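Refilling small bottles from a big jug, worth it?

Tinness Home Forum > Kitchen and Pantry

farouk_56
Posted 27 August 2024
We moved to Alden in May and the tap water tastes like a swimming pool. I've been buying cases of bottled water and I'm tired of hauling them up the stairs. Thinking of getting a big jug and refilling the plastic bottles we already have. Does anybody do this long term? How many times can you refill one before it gets gross?

claltgate
We did it for a year. Wash them with dish soap every time, let them dry with the cap off, and toss them when they get scratched or cloudy. The narrow necks are a pain. Get a bottle brush.

pantrymoth
I wouldn't. Those thin bottles are meant to be used once. Buy a couple of decent ones with a wide mouth and be done with it. I paid 30 dollars for two and they've been through the dishwasher more times than I can remember.

farouk_56
I have 8 people coming and going in this house, so good bottles for everyone adds up. They also get left on the bus. I keep mine standing on the white table by the back door so people can grab one on the way out.

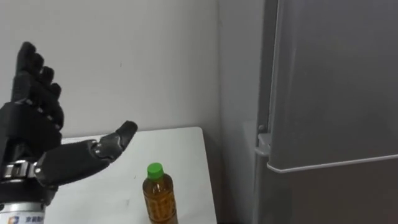
The other thing I'm trying to sort out is labels. Masking tape comes off as soon as the bottle sweats, and marker rubs off in a day or two. Right now everybody drinks out of whatever is closest and I'd like that to stop before school starts and the colds come around.

claltgate
Rubber bands. One color per person, around the neck. They go through the wash fine.

stairs_again
Rubber bands didn't work for us, the kids took them off and shot them at each other. Nail polish on the cap is better. Let it dry overnight.

pantrymoth
Caps get swapped though. Then you're back where you started.

stairs_again
Put a dot on the bottle too.

farouk_56
I'll try the nail polish. Still undecided on the jug. Does the pump kind leak?

claltgate
Ours dripped a little at the spout. Keep a saucer under it.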